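Students teach a gripper to fold, but the April deadline looks tight

26 February 2026

A student robotics club at Trulthorpe has spent the winter trying to get a machine to handle cloth, and says it will have something to show at the Fastside schools and colleges challenge in April. Whether that something will be a folded piece of fabric is another matter.

The project, called Flolaslow, began with a bold promise on the club's noticeboard: a robot that could sort and fold a basket of washing by the end of the college year. The promise has since shrunk. The team of eight now talks about "single item handling", meaning one piece of cloth, on a table, picked up and laid down again in a tidier state than before.

Their method is to do the job by hand first. Students work the fingers of a hand-held gripper themselves, with a camera recording each go, and the recordings are then used to train the software. The club says it has logged 2929 attempts since the autumn. It has kept a good deal less than that, because many were thrown out when the cloth slid out of view or the person holding the tool gave up halfway.

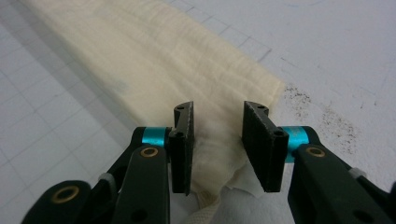
Thin fabric is the hard part. A stiff tea towel keeps its shape when it is pinched at a corner, but anything light bunches up, and the software has trouble telling an edge from a crease. Members admit that they have trouble with this too. In the club's last set of trials, 214 folds were tried by the software alone, and the results have not been published. Asked for a success rate, the club said it was "still agreeing what counts as a fold".

That is a fair point as far as it goes, though it might have been settled before the trials started. The Fastside rules are plain enough: the cloth must end up in at least two layers, with its corners roughly matched, inside 5 minutes. No help from human hands is allowed once the clock is running.

Money is a further worry. The club has a small grant from Vasseur, a local engineering firm, which covers parts but not a robot arm. One has been promised on loan for the final weeks, leaving the students little time to find out if what was learned from hand-held work carries over to a motor-driven arm.

Supporters say the folding hardly matters and that the students are learning plenty about design, patience and keeping proper records. No doubt they are. The same was said of last year's entry, a plant-watering machine that was withdrawn on the morning of the contest.

The club plans an open evening before the challenge, and visitors are invited to bring their own tea towels.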